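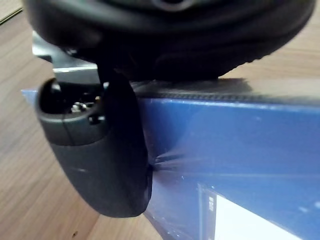 The blue box, with something black on top.

I moved into the apartment on Wirnby Street in January and I still haven't finished sorting my paperwork. I had planned to do it the first weekend. Then work got busy, and after that I got used to stepping around it.

The trouble started with a letter from Malinowski, the company that ran my old building. They said I owed 41 dollars for a water bill. I was sure I had paid it. I was also sure I had the receipt, so I spent most of a Sunday going through old mail to find it.

I didn't find it. I found the warranty for a toaster I gave away, two expired passports, and a stack of pay stubs from the summer I worked at Gerari. I read a few of those. I made less than I remembered.

My friend Fasil Ambaye does his papers once a month and keeps everything by year. I asked him how long he holds on to utility bills and he said three years, then they go in the shredder. I have some 30 envelopes from the electric company alone, and most of them were never opened.

So I'm trying his way. Taxes get their own folder. Anything about the apartment goes in another. Medical stuff is a third, and it's already the thickest. Everything else I look at once and either shred or scan. The shredder is slow and gets hot after a few minutes, so I do a little each night while the news is on.

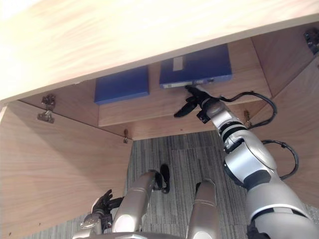 Boxes under the desk.

I called Malinowski on Tuesday and got a woman who looked up my account while I waited. The payment was there, posted under the wrong unit number. She took the charge off and said she would mail me a letter saying so. That one goes in the apartment folder.

I also canceled the Ranon magazine subscription, which I had been paying for without reading. They want it in writing. I need stamps, and the post office closes before I get home, so that will have to wait until Saturday.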